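Robot cell budgeting

Robot cell budgeting is the planning of cost, floor space and lead time for a workstation built around one robot arm. It covers the arm, the gripper, mounting hardware, the work surface, lighting, cabling, spare parts and the hours needed to set everything up. The term is mostly used for small cells in laboratories, training rooms and light assembly.

Scope

A budget is normally split into fixed and recurring lines. Fixed lines are paid once and include the arm and its controller. Recurring lines include finger pads, cable ties, test objects, service visits and software renewals. Ivars Liepiņa's planning guide for Wolimach puts the gripper on a line of its own, as it is often replaced before the arm.
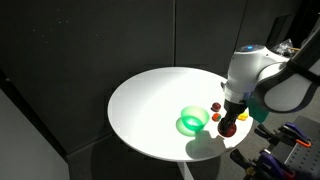
Mounting is frequently underpriced. A bolted base needs a drilled plate and a level floor, while a clamped base can be moved but must be checked for drift. The Wolimach guide allows 162 dollars for clamps and small brackets in a first cell. Freight and import fees are entered separately.

Test objects

Pick-and-place trials need a set of objects that differ in size, shape and color. Toy food is a common choice because it is cheap and easy to replace. Containers are bought at the same time, and a spare of each is usually ordered.
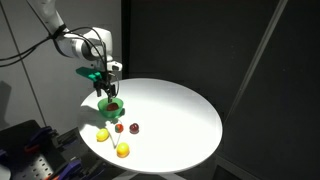
Gripper over a green bowl, with a strawberry, plum, lemon and orange on the table.

The object set rarely exceeds a small share of the total. In a May price survey by Hurnex, a full set with bowls came to around 10 dollars, less than a single pair of replacement fingers.

Surface and enclosure

Tables are chosen for reach first and finish second. A plain light top gives good contrast for most objects, but glare has to be tested under the final lamps. Dark panels behind the work area reduce stray reflections and are priced by area, including cutting.

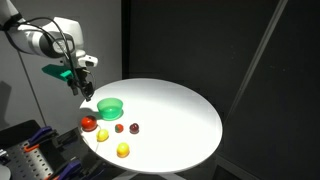 Kęstutis Priedītis objects that panels should not be in the first order at all, and that a buyer should run the cell bare for a month before paying for walls. The Fovside checklist takes the opposite view and lists panels with the table, on the grounds that lighting tests done without them must be repeated.

Cabling and labor

Cable runs are measured with the arm at full extension, plus slack at each joint. Straps and external hoses are low in cost but slow to fit. Labor for a first cell is commonly planned at 2 working weeks, one for assembly and one for calibration and trials. Rätsep quotes assembly by the cell and calibration by the hour.

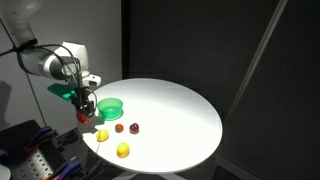 Trial hours are charged to the project even when no output is sold. Heriberto Cervantes recommends logging them from the first powered motion, so that a second cell can be priced from records. Reserve funds are held until acceptance. In one published Rätsep quotation the reserve was 1643 dollars, released after the buyer signed the trial report.

See also: Lead time; Preventive maintenance; Total cost of ownership

Shares: 162
Comments: 2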